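Ovdale community kitchen reopens with donated benchtop appliances

The shared kitchen at the Ovdale Neighbourhood Centre has reopened to registered groups following a refit of its benches, storage and small appliances. The centre confirmed the reopening in a notice to members dated June 13, 2020.

Works were carried out by Ostberg, a local joinery and fit-out firm, and included new shelving, additional power outlets along the main bench and a full check of all electrical items. Appliances that did not pass the check have been withdrawn. Several have been replaced through a donation from the Zinchenko family, who have supported the centre's breakfast program since it began.

Centre manager Yaryna Koval said the kitchen had been due for attention for several years and that the breakfast program had felt the strain most.

"Our morning groups depend on simple equipment that works every day," Ms Koval said. "Toast, porridge and a hot drink make up most of what we serve, and the bench has been set out again with that in mind." 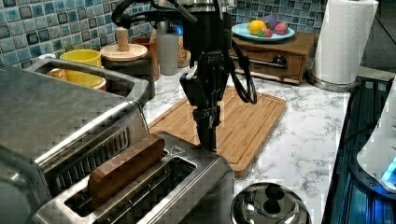
The program provided 317 breakfasts in its most recent full month of operation. It will resume with three sittings each week, and places must be booked through the front office. Families who were registered before the closure do not need to register again.

Under the revised layout, the toaster and toaster oven are to remain on the bench and are not to be moved between rooms. Dry goods are to be kept in closed jars or containers, and cups and bowls returned to their places at the end of each sitting. A printed copy of the kitchen rules has been placed inside the pantry door.

Jhun Bañez, who coordinates the breakfast roster, said the children's life skills sessions would also return to the kitchen. The sessions introduce younger participants to basic tasks such as setting a place, making toast and wiping down a bench. Play food is used in the first lessons, with real ingredients introduced once a group is familiar with the room.

"Parents have asked us to bring these sessions back as soon as we could," Mr Bañez said. "We have 43 children on the list and will be running them in small groups."

The centre has set aside $1,000 for the replacement of utensils, boards and storage jars over the coming year. Donations of unused kitchenware in good condition are welcome — however, electrical goods can be accepted only by prior arrangement with the office.

Groups wishing to hire the kitchen outside program hours are asked to apply in writing. Existing hire agreements will be honoured at their current rates. Enquiries about bookings should be directed to Vitalii Tkachenko at the front office, and enquiries about the life skills sessions to Mr Bañez.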